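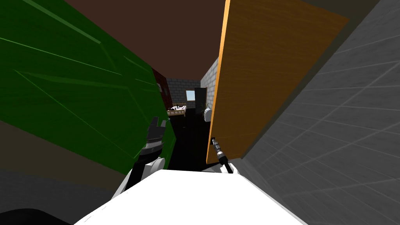 4.2 Door traversal with bimanual arms. Most of the chores in our list start in one room and end in another, and the doors in between cost us more trials than the chores did. We ran 2194 episodes in the Judton simulator, each asking the robot to reach a bedroom and tidy the bed. In layouts like that of Figure 1, the bed stands in the far room at the end of a narrow, dark-floored passage, with a wooden door panel leaning in on the right and both grippers raised in view. The policy failed in 390 episodes before reaching the bed, mostly by touching a door panel with the forearm. Training on 1000 more door episodes helped with wide openings and did little for narrow ones. We do not consider the task ready for homes.

Figure 1. View along the passage from the robot, simulated.

By Jhonatan Benavides, Skilville | April
Print this page | E-mail this article
This site uses cookies. By continuing to browse you accept our use of cookies.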